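## 3 桌子在菜谱里的位置

写这一节之前，我先把“桌子”两个字在草稿里搜了一遍，发现自己用得比抄菜谱的人还随便。

**图 1** 白色桌面与托盘（渲染图）

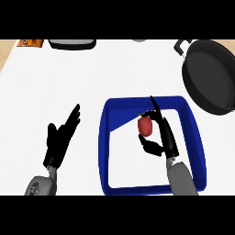
Gemma Dawber 看过初稿，在页边批了一句：你老说“桌上”，可是 Hukden 的本子里，“桌上”有时候指揉面的地方，有时候指吃饭的地方，你到底在讲哪一个？

她问得对，我也确实躲了很久。我们手里这批手抄菜谱来自 Hukden 和 Grellenby 两地，一共 1,888 条，其中 493 条写到了做菜时东西要放在哪儿。我起初把这些地方词一股脑归成“台面”，统计起来省事，读起来也整齐（我承认，当时还挺得意）。可一旦回到原文，麻烦就来了。同一个人写的两条菜谱，前一条让你“在桌上撒粉”，后一条让你“端上桌”，用的是同一个词，说的恐怕是两间屋子里的事。

先说揉面这一类。这类句子里的“桌”几乎总跟着一个动作，撒粉、擀开、翻面、盖布，动词挤得满满的，桌子本身倒没人理会。Marjorie Wragg 的本子里有一条燕麦饼，整段没有主语，也没有标点，一口气写到“摊在桌上等它硬一点再切”。等多久呢？没写。切多大呢？也没写。我拿去问 Elsie Wragg，她说这种话从来不用写，站在桌子旁边看一眼就明白了。我很喜欢这个回答，但它对编码一点帮助都没有。

吃饭那一类就安静多了。动词只有寥寥几个，翻来覆去是“端”“摆”“分”，而且多半落在菜谱的末尾。有意思的是，这时候桌子会突然带上人：给大家端上桌，等人齐了再上桌，先给孩子们分。前面通篇没有出现过的家里人，一到最后一句全来了！我觉得这一点比食材的变化更值得写，可惜以前的菜谱研究大多盯着配料表看，读到“烤至金黄”就合上了。

那么托盘算什么？图 1 里托盘搁在白色桌面上，这样的摆法在本子里也能读到，写法却很含糊。“连盘放桌上”究竟属于做菜还是属于上菜，我和 Trevor Hulme 为此来回写了好多封邮件。他主张看后一句：后一句还有活儿要干，就算做菜；后一句已经在叫人，就算上菜。我主张看前一句，理由是抄写的人往往写到一半换了笔，后一句有可能是隔了很久才补上去的。最后我们各退一步，两句都看，两边打架的就标成“未定”。未定的有 7 条，全在附录里，哪位读者有更好的读法，欢迎来信跟我吵。

还有一件小事，本来想放进脚注，越写越长，只好搬到正文。Grellenby 的本子偶尔会把桌子叫作“板”，Hukden 那边却从不这么叫。Glenys Bramwell 提醒我别急着下结论，说这也许只是一家人的习惯，跟地方没关系。我翻回去核对，用“板”的几条字迹确实很像，横画都往上挑，像是同一只手写的。所以我在这里只报告这个现象，不把它当作两地用词的差别。（初稿里那张漂亮的对比表就这么没了，我心疼了一个下午。）

编码的办法也顺便交代一下。凡是写到地方的句子，我都先抄出来，前后各留一句，再按动词分组。分组时我故意把菜名遮掉，因为一看见“布丁”我就会自动想到饭后，一看见“面包”又会想到清早，这种先入为主很难戒。遮掉以后，有些句子读着简直像谜语：“放桌上，别碰。”是在发面，还是在等客人？遮着菜名的时候我把它判成了上菜，揭开一看，是一锅果酱。错得这么彻底，反倒让我对自己的规则多留了个心眼，之后凡是带“别碰”“别动”的句子，都交给 Trevor 另外判一遍，判完再对。

对出来的分歧集中在冷却这个环节。刚离火的东西放到桌上，菜还没做完，人倒已经可以坐下来歇口气了。本子里这一段常常夹着跟做菜毫不相干的话，比如记一笔欠谁的鸡蛋，或者抱怨 Kershaw 铺子里的糖又潮了。我原先把这些统统当成杂讯删掉，现在又一条条捡了回来，单独编成一组，暂时叫“桌边话”。名字起得不怎么样，Gemma 也说土，可我们谁都没想出更合适的来。

回到 Gemma 那句页边批注。从这一节往后，凡是揉面切菜的地方，我写“案桌”；凡是吃饭的地方，我写“饭桌”；原文实在分不清的，就老老实实照录“桌”，后面不加解释。第 2 节里用过的“台面”一律作废，表格也按新的分法重做了。桌边话那一组牵涉到赊账和邻里往来，材料比我预想的多，留到第 4 节细讲。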